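Humphreys open day, notes for the rest of the team
17 Sep 2025

Typing this on the train so excuse the state of it. Got to Beder just after nine, signed in, badge, the usual coffee. Good turnout, more integrators than I expected. Split into groups of 8 and I landed in the last one, so we did everything backwards.

Arms first. Two payload demos side by side, both fine, both loud. The Brernenen controller is the one I wanted to see and it was switched off for most of our slot. Got a leaflet. Someone is meant to be sending me the proper timing figures, will chase.

Cameras were better. Overhead against wrist-mounted, same parts, same lights. Overhead gives you the whole bench but loses the fingertips as soon as a hand goes over the top. Wrist view is great close in and hopeless for knowing where you are. No surprise, but useful to see both on one screen. They quoted 40 minutes for a full calibration. We take most of a morning.

Then the Utent hand-held grippers, which was the bit I'd gone for. You hold one in each hand and do the job yourself. Lighter than the pair we tried in January. Trigger is stiff, my right hand knew about it after almost 4 minutes. Cables are a nuisance, I kept wanting to step round them. Pads are wide and blocky, nice on anything with flat sides, less sure about thin wire. I'd ask for a narrower set before we agreed to anyhting.

The task was a wire basket with a cup in it, go in from both sides, lift, put down. Sounds easy. Harder than with your fingers, you have no feel for when the pad has met the wire so you end up going by eye the whole time. Second go was better than the first.
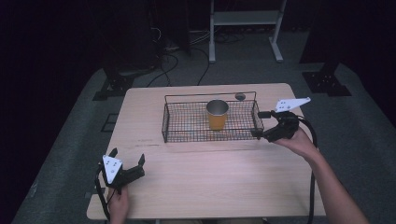
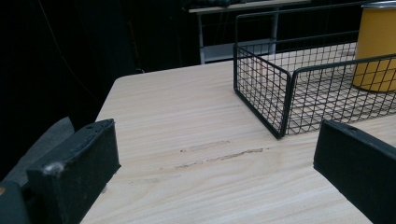
Wire basket and cup on the gripper bench, from a head-mounted camera and from the gripper's own camera.

Still to do: price for 2 sets with spare pads, ask wether the marker plates come off for cleaning, book the return visit.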